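Quiénes somos – Lokengate, cine y charla para chicas (y para quien quiera venir)

Inicio Quiénes somos Próximas proyecciones Colabora Contacto

¡Hola! Soy Agnes Kristiansen y llevo Lokengate, una asociación pequeñita que organiza proyecciones gratuitas de documentales sobre educación y derechos de las niñas, siempre con un rato largo de conversación después. Lo del rato largo va en serio: la peli suele durar 90 minutos y hay tardes en que la charla dura casi lo mismo (una vez nos apagaron las luces del pasillo y seguimos hablando en la escalera).

Me piden a menudo que cuente cómo empezó todo esto. Yo daba clases de refuerzo en Plomthorpe y tenía en el grupo a varias chicas que iban a dejar los estudios al acabar el curso. Una me dijo que en su casa ya estaba decidido, que le tocaba a su hermano seguir. Me fui a casa con un nudo en el estómago y esa semana puse en clase un documental sobre niñas que caminaban horas para llegar a la escuela. Esperaba silencio y bostezos. ¡Qué va! Hablaron todas, hablaron a la vez, se enfadaron, se rieron, y la más callada del grupo pidió que lo repitiéramos con las madres delante.

Lo repetimos en abril con las madres delante, y también vinieron algunos padres, y de ahí salió Lokengate. 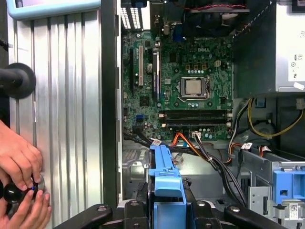 El nombre viene de la calle donde hicimos aquella segunda sesión, que era un local prestado con sillas de tres tamaños distintos. Nos gustó cómo sonaba y se quedó. Después pasamos a la sala Backlund, en Flarkeck, que es donde seguimos ahora. Tiene pantalla de verdad, buena acústica y un suelo que cruje muchísimo, así que si llegas tarde se entera todo el mundo – y no pasa nada, entra igual.

En cada sesión hacemos lo mismo, más o menos. Presento la película en dos minutos (prometido, me cronometran), la vemos entera y luego movemos las sillas en círculo. Al principio poníamos un micrófono, pero imponía demasiado y lo quitamos. Ahora nos dividimos en grupos de 12 como mucho, cada uno con una persona que modera, y al final quien quiera cuenta a los demás lo que se ha hablado en el suyo.

Las moderadoras son casi todas chicas que vinieron primero como público. Eso me hace una ilusión enorme, la verdad. Antes de moderar pasan 2 tardes de formación conmigo, en las que practicamos cosas muy sencillas: cómo dar la palabra, cómo frenar a quien habla demasiado (yo, por ejemplo) y qué hacer si alguien cuenta algo delicado.
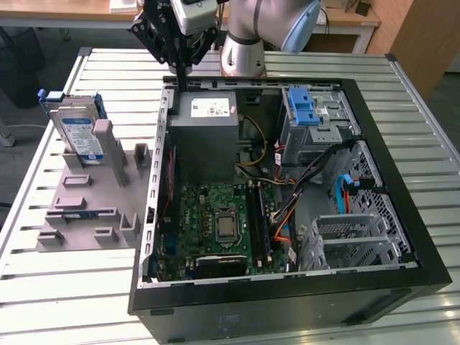 ¿A partir de qué edad se puede venir?
Las sesiones generales están pensadas para mayores de 12. Si la película tiene momentos duros lo avisamos en la ficha, y en esos casos pedimos que los menores vengan con una persona adulta.

También vamos a institutos. Nos escribe una profesora, elegimos juntas el documental y preparamos unas preguntas para que el grupo llegue con algo pensado. Prefiero trabajar con una sola clase cada vez. Ya probamos a juntar a todo un curso en un salón de actos y fue un desastre simpático: media sala encantada y la otra media jugando a tirarse un estuche.

Lo que más me gusta de los institutos es que los chicos participan mucho. Suelen entrar pensando que les van a echar una bronca y a los diez minutos están contando lo que ven en casa, quién pone la mesa, quién puede volver tarde, a quién le preguntan qué quiere estudiar. De esas conversaciones he aprendido yo más que de cualquier curso – y mira que he hecho cursos.

Elegimos las películas entre todas. Hay una lista abierta donde cualquiera puede proponer un título, y cada temporada vemos las candidatas en mi salón, con tortilla y discusiones bastante encendidas. La lista tiene ahora 28 títulos pendientes, así que si propones uno, ten paciencia con nosotras, por favor.

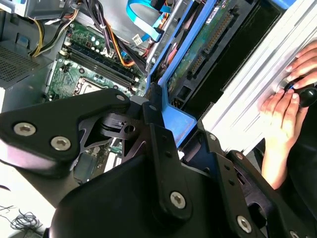 ¿Cuánto cuesta la entrada?
La entrada es gratuita en todas las sesiones, las de la sala Backlund y las de los institutos. Solo pedimos que reserves plaza por correo, con tu nombre y el número de personas que venís.

Nos mantenemos con las cuotas de las socias y con una hucha que ponemos junto a la puerta. Con eso pagamos los derechos de proyección, la sala y la merienda. Si trabajas en una distribuidora o tienes un documental propio y te apetece enseñarlo, escríbeme, que contesto yo misma (a veces a horas raras, perdón de antemano).

Y si nunca has estado en una charla de estas y te da corte hablar, ven igual. Puedes sentarte, escuchar y merendar. La próxima fecha la tienes en la página de proyecciones, con la dirección de la sala y el autobús que te deja más cerca.

¡Un abrazo y nos vemos en Flarkeck!
Agnes

Última actualización: 05/07/2026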